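Pemus desk board stand, two-pack

Our robotics club at Stambridge bought the Pemus stand for one job: holding a thin, flat panel upright while students practice grabbing it with the hand grippers. The box promises "professional stability." It's a bent wire with a gray sleeve on it. I have owned coat hangers with more ambition.

Still, it works. We ran 22 students past it on Tuesday and the board went over 11 times, which I blame mostly on the students. The Tully stand we had before cost more and tipped whenever the door opened. The Pemus gives the fingers a clear run at the front of the board, too, with the wire tucked behind.

Complaints: the instructions are 2 pages on unfolding a wire, and the spare sleeves come in a bag you will lose. 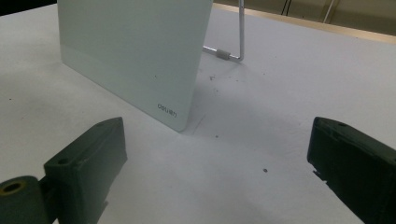 Budach: We've got the same one in our club and ours leans a little after a semester. Bending it back by hand fixed it. Did yours come with spare sleeves? Ours had none.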